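Bottling line enquiries: demand for small-batch fillers in Taltirville 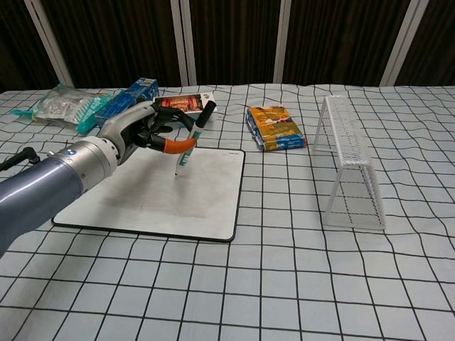 PPascual
Members are asked for their experience of lead times on rotary fillers. De Haan has quoted us 15 weeks, with delivery in September. Our present Zidel unit has 7 heads and no longer meets orders.

K_Estrella
The Letham office would advise against waiting. Used fillers are readily available and prices are falling.

PPascual
I must disagree. Used units in good order are scarce here, and spare parts are a further cost — our last valve set came to 89 pounds a head.

cellar1874
Zidel still supplies valves directly. Please ask for the trade list before placing any order.

K_Estrella
Noted. My view on prices stands.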